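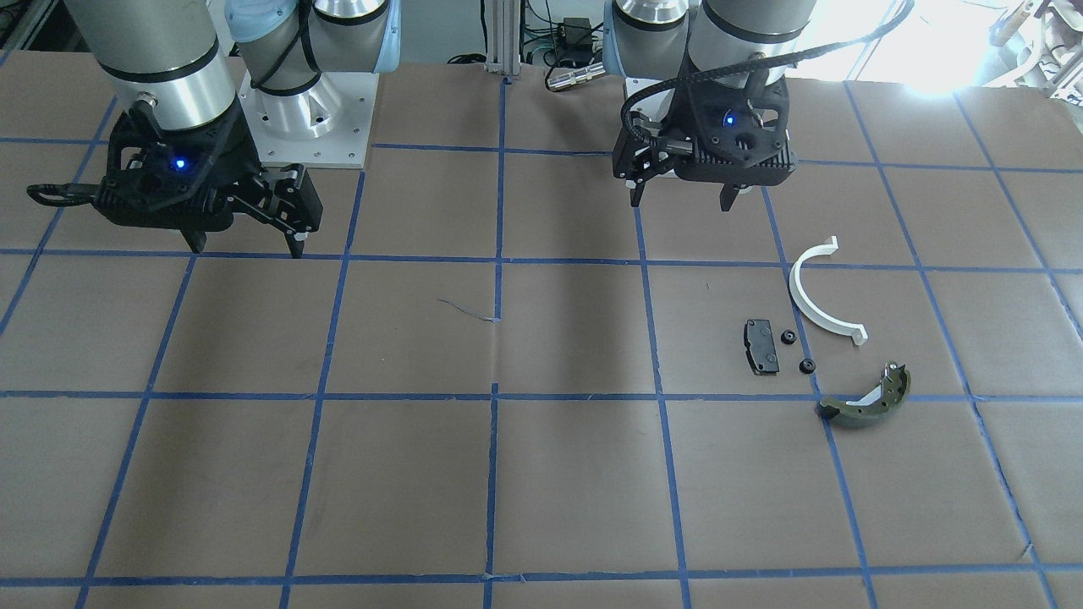 Ticket 764: Tape on the big table keeps lifting, things keep stopping at it
Queue: Rooms and furniture
Opened: May 24, 2020
Opened by: Maja Domański
Assigned to: Bogumił Ziółkowski
Priority: Low (was: Urgent, see below)
Status: Resolved, with grumbling

Original request, Maja Domański

The brown paper on the big table is coming apart again, or to be fair to the paper, the blue tape on it is. I use the squares to lay out parts so that when I write "brake shoe, second row, next to the end" on a sheet, the person reading the sheet can find the brake shoe. This works as long as the squares stay square and the lines stay down.

As of this morning:

Tape edges lift where two strips cross. If you slide anything flat over a crossing it goes tick, and sometimes it stops.
The paper has creases in it, faint ones, but a curved part finds every one of them and settles at an angle of its own choosing.
A bit of tape came up on my sleeve and travelled with me to lunch.

I have marked this Urgent. I know what you do with Urgent.

Bogumił Ziółkowski changed priority from Urgent to Low.

Reply, Bogumił Ziółkowski

Good morning Maja. The queue uses Urgent for water and smoke. Please let me know if the tape starts producing either.

Some questions before I come over with the knife:

1. When was the paper last changed?
2. Which tape is it, the Domenari or the cheap one from the stationery cupboard?
3. Is the paper stuck to the table all over, or only round the sides?
4. What do you clean it with?

Reply, Maja Domański

1. November. I remember it well, I held the other end of the roll.
2. It's blue. There was no box.
3. Round the sides, I think. If you press in the middle of a square you can hear it crackle.
4. I don't clean it. Somebody does, there are grey smudges with a definite wiping motion about them.

Reply, Bogumił Ziółkowski

Thank you. I now have a theory, and it is Luuk with a damp cloth.

Luuk Brouwer was added to the ticket.

Reply, Luuk Brouwer

I'd like it on record that I was asked to keep the table clean. There was brake dust on it. I wiped the brake dust. At no point in this process did anyone say that the table was made of stationery.

Cloth was wrung out. "Damp" is a strong word.

Reply, Bogumił Ziółkowski

Recorded. Paper that gets wet swells and then dries a slightly different size, and if the sides are taped down the extra has to go up. So that may be our creases. It doesn't explain the crossings. For those I need to know how the tape went on.

Reply, Luuk Brouwer

With thumbs.

Step 1. Try to reproduce it (Bogumił)

Went over after lunch. Maja asked me to use the parts she'd been complaining about, so we fetched them. The brake pad is flat, black and rectangular and the model citizen of the group. Put it down and it's down. The olive-green shoe is curved and will rock if there is anything at all to rock on. The white piece is also curved, plastic, and weighs so little that I could move it by sighing, which I did a fair amount of.

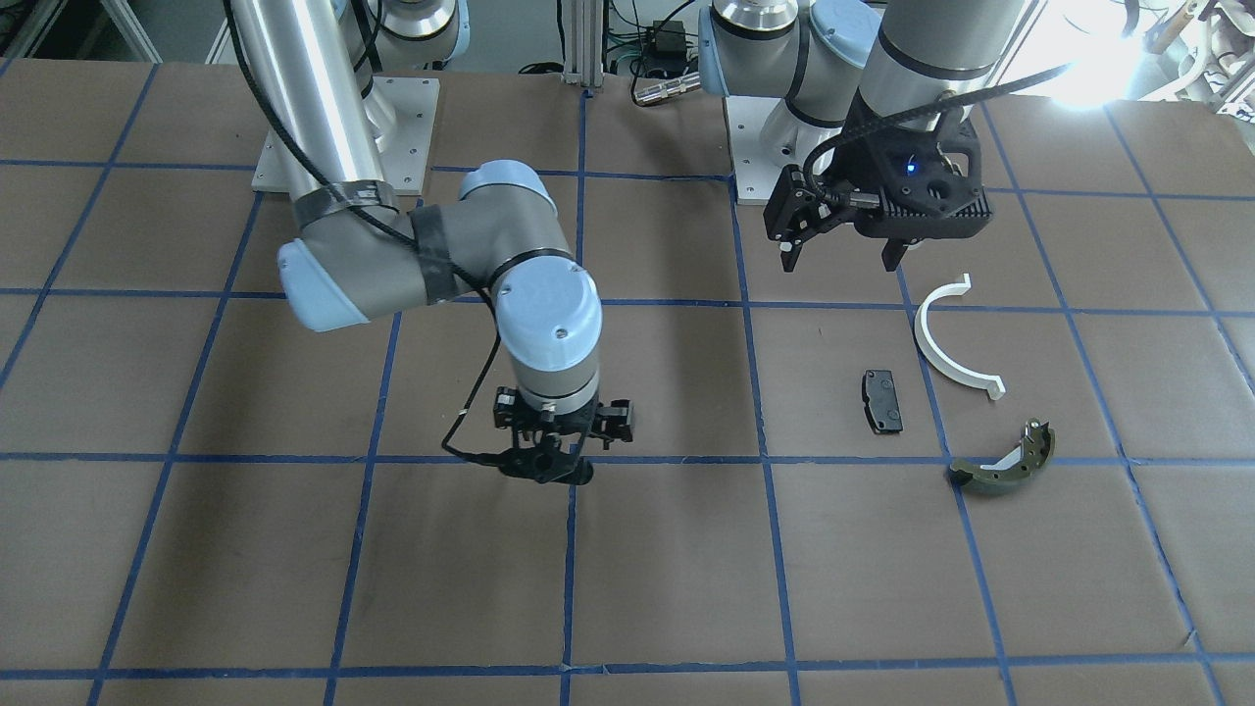 Brake pad, brake shoe and the white curved piece on the right half of the table.

Slid each one by hand across a line, slowly, first along a row and then front to back.

Pad along a row, over a single strip: fine.
Pad over a crossing: tick. Stopped once, corner under the tape.
Shoe over a single strip: fine, if you hold it by the middle.
Shoe over a crossing: turns a little towards whoever is pushing it. Looks reproachful.
White piece over a single strip: stuck. Peeled it off. There was glue on the tape edge.
White piece over a crossing: stuck harder.

So Maja is right, and I have said so here in writing, which she may print.

Two separate faults, in my view. At the crossings there's one strip on top of another and the upper one can't get down into the corner, so it bridges, and the bridge is what ticks. Along the strips the edge has curled enough to show its sticky side. The creases are a third fault, but I wasn't asked to count faults.

Step 2. Things tried that didn't work

Tried pressing the tape down again with the back of a spoon. Lovely result, very smooth, and it lasted until I'd washed the spoon.

Tried a bone folder borrowed from Urszula Grabowska, who uses it for bookbinding and wanted to know precisely what I was going to do with it. Better than the spoon. Edges down for the rest of the afternoon, up again the next morning. Folder returned, inspected by owner, accepted.

Tried a hairdryer on low over the worst crease. The crease went away and a new one arrived beside it. I believe it was the same crease.

Tried Luuk's suggestion of a second layer of tape on top of the first. I'm listing it here so that it isn't suggested again. Two layers of tape lift twice as well. We took it off, and a patch of paper came with it.

Reply, Urszula Grabowska

May I ask why it has to be paper? Genuine question. I book that room and I've had people ask me whether we're about to wrap it and post it somewhere.

Reply, Maja Domański

It's matt, it's cheap, you can write on it and throw it away, and a dark part shows up on it. We had a white plastic sheet before. It shone, it was horrible, and I lost a white piece on it for most of a day. It was in the middle of the table.

Reply, Urszula Grabowska

Withdrawn. Please carry on.

Step 3. A close look at the lines

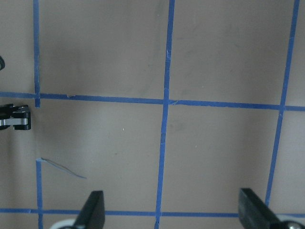

Bogumił Ziółkowski
Rooms and Furniture, Flevoria

I went along the tape with my nose nearly on it. The notes that follow are for whoever lays the next sheet, and I have a feeling I know who that is.

The flap. There's a small one standing up from the upper edge of a long strip, a little to the right of a narrower one that comes down to meet it. It's tiny. It's also exactly the right height to catch a sleeve, and I suspect it has form.

The ragged end. That narrower strip finishes just past the long one, and it finishes the way tape does when you tear it off with your fingers. A cut end lies flat. A torn one has whiskers, and whiskers are where peeling begins. Cut your ends, please. We own scissors, they're on the hook.

The middle crossing. Wrinkled, with what looks like layers, and a tiny corner torn at one side. I'd guess somebody laid it, didn't care for it, lifted it and laid it again. Tape forgives this once.

The edges. Slightly uneven along the long strip. That can happen when it's pulled tight off the roll and stuck down stretched: it would like to be shorter and keeps trying. Lay it slack.

The smudges. Faint, greyish. I'm not going to reopen the matter of the cloth.

Reply, Luuk Brouwer

You have just reopened the matter of the cloth.

Step 4. The order, and a small trouble with the order

Asked Zawadzka for a new roll of the brown and got a very quick reply offering a pallet. Declined. They then offered a sheet cut to 3,000 mm, which is what we'd wanted before the pallet came up, and a box of the Domenari tape with it. The sheet arrived folded. Folded! I rang, they were charming about it, and the second one came in a tube.

If anybody has a use for a large sheet of brown paper with folds in it, it's behind the door. It already has squares, in a manner of speaking.

The Plinar people next door have been kind enough to lend us their long straight edge. It's to go back without glue on it.

Step 5. What we did

Sheet out of the tube the evening before and left flat with books on the corners. It wanted to be a tube again and had to be talked round.

Old sheet up. Wiped the bare tabletop (dry cloth, Luuk) and let it be for an hour.

New sheet down from the back towards the front, two people, one smoothing with the flat of the hand and one holding the rest of it clear of the table. Maja held, I smoothed. Taped the sides last, with the sheet lying easy. If you tape the sides first and then smooth, you're only choosing where the crease goes.

Marked the lines in pencil with the straight edge before any tape came near it. The old grid had been done by eye, and by at least two different eyes.

Then the tape. All the strips one way, then all the strips the other way, unrolled with no pull on them, ends cut. For the crossings Maja came up with the fix, and I'd have got there by the weekend: cut the upper strip at each crossing so that it stops at the lower one and starts again on the far side. No overlap and nothing to bridge. It takes ages. The used blades are in the jam jar with the lid on, do not put your hand in the jam jar.

Went over everything with the bone folder, by permission.

Step 6. Test

Same parts, same slow push by hand.

Pad over a crossing: silent, all the ones we tried.
Shoe over a crossing: goes where it's told.
White piece: slid, and at one place near the front slid rather further than intended and had to be retrieved from under a chair. Not counted as a fault.
Maja wrote me a sheet with three positions on it and I put the parts where it said without asking her anything. She checked. I'd got the rows the wrong way up, but the squares were innocent.

Reply, Maja Domański

It's good. It's very good. I'd like to ask for row letters at the side but I can sense the mood.

Reply, Bogumił Ziółkowski

New ticket, please. Mark it as you like.

Reply, Luuk Brouwer

What do I do about the brake dust?

Reply, Bogumił Ziółkowski

Soft brush, along the tape and never against it. Brush is on the hook by the scissors. The damp cloth has been moved to the kitchen, where it's among friends.

Jozefína Zelenák was added to the ticket.

Reply, Jozefína Zelenák

Hello, I do the supplies budget. I have 58 for tape and I have 58 for tape again, two days later. Was there a second box?

Reply, Bogumił Ziółkowski

There was a second box. The first one was used learning how to do crossings.

Reply, Jozefína Zelenák

I've put it under training.

Status changed to Resolved by Bogumił Ziółkowski.
Linked ticket: 744, "White part missing, possibly on table" (closed, was on table).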